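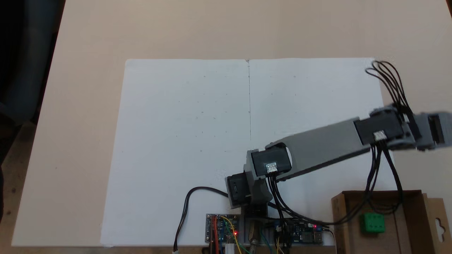 Robotic arm over a sheet of white paper

Re: [kiltis-team] Away match in Merkeo and the goalkeeper question

Hello all,

Thank you for the many answers. I reply to the list so that everybody has the same information.

> When do we have to confirm the squad for Merkeo? And is it true that we
> travel with only one goalkeeper? Last season we did this in Tirum and
> after the injury we finished with a defender in goal. I don't want to
> see that again. Also I would like to know who pays the bus.

The squad must be confirmed by July 25, 2025, in the league system. After this date we can still change names, but each change costs us a fee, and the league was not very flexible last year.

About the goalkeeper: yes, at this moment we have one. Our second goalkeeper has a shoulder problem and the doctor does not allow her to throw before November. I have asked the under-19 team if they can lend us somebody for this match only. They want to help, but their own tournament is on the same weekend, so the answer will come late. I agree that Tirum was not good for us. We conceded 7 goals in the last part of the match and most of them were simple shots from the wing.

The bus costs 1,125 euros, both ways, with the driver. The club pays it. Supporters who want to come with us pay 15 euros per seat, to be given in cash when you get on. 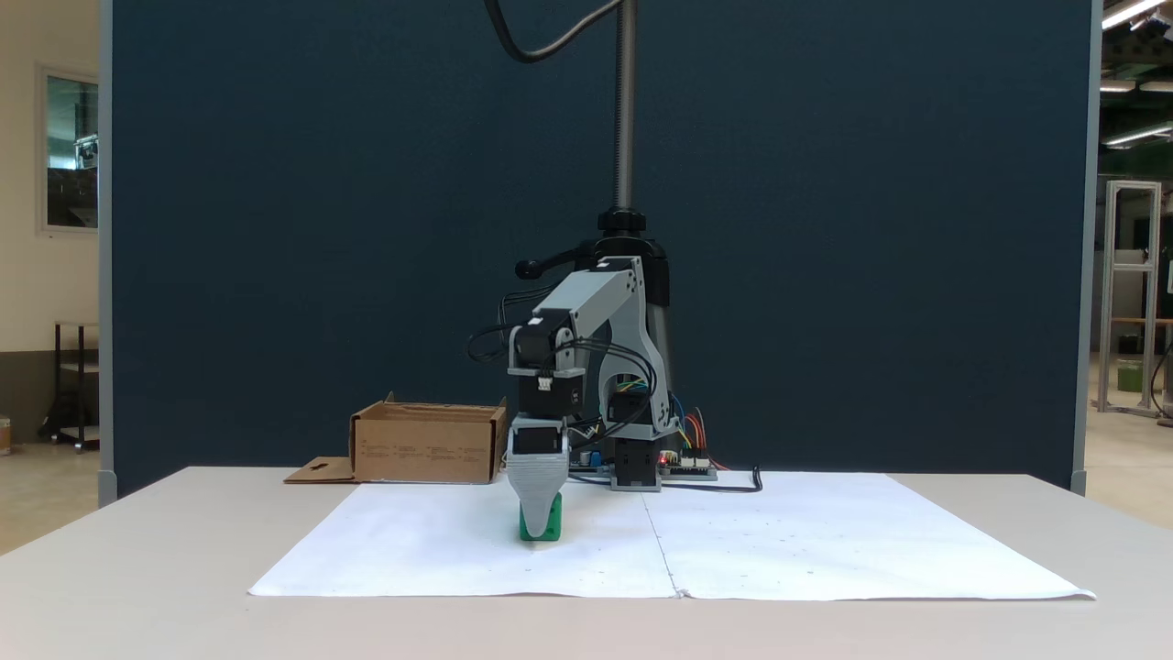
**Kiltis Handball - Women's First Team**

Some more points:

- We leave from the car park behind the Leclerc hall, not from the station. Please be there early, the driver will not wait.
- We play in the dark shirts. Merkeo has told us they play in white.
- The floor in Merkeo is new and resin is forbidden. Bring a clean pair of shoes, they do check them at the door.
- Training before the match is shorter, and we work mostly on the fast return to defence.

In the other thread somebody asked if we can move the match to our hall. I'm afraid this is not possible - Merkeo has already sold about 100 tickets, and the league accepts a change only when both clubs sign.

If you cannot travel, write to me directly and not to the list.

Best regards,
Team secretary, Kiltis Handball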